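Rulter Household Storage – Frequently Asked Questions

How long does an order take to arrive?
Orders placed before noon leave our warehouse the same day. Most customers receive them within 10 days.

May I return a box I have used?
Yes. Returns are accepted for 200 days, provided the lid is included.

Are replacement lids sold separately?
They are – please quote the model number molded into the base. Lids for models discontinued before May can no longer be supplied.

Can the boxes go in a dishwasher?
We advise washing by hand in lukewarm water.

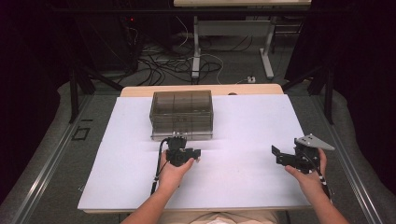 Dymphna Ó Néill writes that her replacement lid arrived in four days and fits well, but she would like the model number printed on the invoice too.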